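The Evening Desk: How Larnora Rebuilt Its Public Study Rooms

From the Editorial Office

For most of its history, the public library in Larnora closed at 6 p.m. Residents who worked during the day had little use for it, and those who studied at night did so in kitchens, parked cars, and the waiting hall of the bus station. A survey carried out by the library drew 499 replies. The most common request was for a quiet place to sit after dark.

The library board responded with a plan to open study rooms in three neighborhoods: Vokach, Pryor, and the old market district. The rooms would stay open until 11 p.m. and would require no membership card. The first of them, in Vokach, opened in October with 20 seats.

Lighting took up much of the early discussion. The rooms had been lit by overhead tubes, which cast an even light but left readers working in their own shadow. The board chose to lower the ceiling lights after sunset and to place a lamp at each seat. Power was a second concern, as most visitors arrive with a phone or a laptop that needs charging before the evening is over. 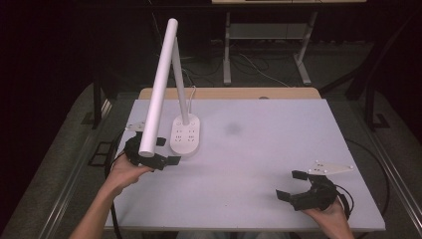

Are visitors asked to reserve a seat in advance?

Seats are given on arrival, and a visitor may keep one until closing time. During the spring examination period, the Pryor room holds back a few places for students who travel from outside the town.

Noise proved harder to manage than light. The Pryor room shares a wall with a music school, and lessons there run until 8 p.m. The library and the school agreed on a revised timetable, with brass and percussion moved to the afternoon. Complaints fell, although the piano can still be heard on warm evenings when the windows are open.

Furniture was ordered from Plalberg, a regional supplier of school and office fittings. The board asked for surfaces in light colors, on the advice of readers who found the older dark tables tiring at night – a view that was not shared by all of the staff. A total of 51 tables were delivered across the three rooms. The old oak tables were kept for the local history section. 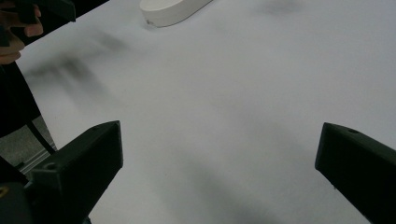
A matte white tabletop in soft gray shadow.

Attendance has varied by season. The busiest month so far brought 411 visits to the Vokach room alone, many of them by adults preparing for trade licenses and language tests. Summer is quieter, and the market district room now closes at 9 p.m. in July and August. The board will review those hours before the next budget is set.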